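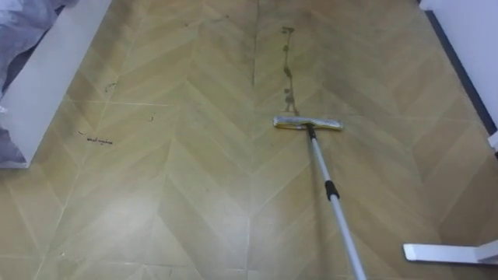

So. Floors. Finally did the bedroom, been putting it off for weeks and then had a free hour and no excuses left.

Quick version for anyone who just wants the method: sweep first, then flat mop, damp pad, follow the planks, change the pad before you think you need to. Done. Long version below, typing fast, dinner's on.

The vinyl in there is the light herringbone stuff. We picked it when we moved to Makov and I still like it, big zigzags, makes the room look longer. But light tan shows everything. Every drip. You get one dark streak across it and it's all you can see from the door. My old floor was brown and I lived like a pig on it quite happily.

Grime like that, don't just shove the pad at it. I do this every time. You push and it only travels, and then you've got a longer streak and a dirty pad. Better to lay the mop on top, let it sit for a minute, then pull back toward you. Rinse. Go again. Second pass with a clean pad, plain water.

Cuiping Song from downstairs swears by a string mop and a bucket. Tried hers in March. Water everywhere, and the seams on these planks do not love water. I went back to the flat one the same night. Sorry Cuiping.

Things I would tell myself before starting:

- Pull the bedding up off the sides first. Anything that hangs low ends up with a wet hem. I never remeber.
- Set the pole length before the pad is wet. Twisting a slippery pole is a misery and mine sticks anyway.
- Work from the far wall to the door. Yes, obvious. I have still mopped myself into the corner by the window, more than once.
- Edges last, with a rag, on your knees. The pad is wide and it won't get right up against the furniture.

Cleaner - I use 17 ml in a small bucket of warm water. The bottle says more. More leaves a film, and then your socks stick to the floor for two days. Ctibor Hudec left a comment on the last post asking about vinegar. I don't, the smell hangs around in a bedroom, but my sister does it and her floor's still there.

Whole room took me 13 minutes once I had the sweeping done. The sweeping took longer than that, mostly becuase I kept finding hair ties.

Still to do: hallway, under the shoe rack (grim), the bit behind the kitchen door. Pads are in the wash at the moment so that's tomorrow. If anyone knows a cheap place for spare ones, leave it in the comments, mine are going thin in the middle.

Right, pasta's boiling over. Bye.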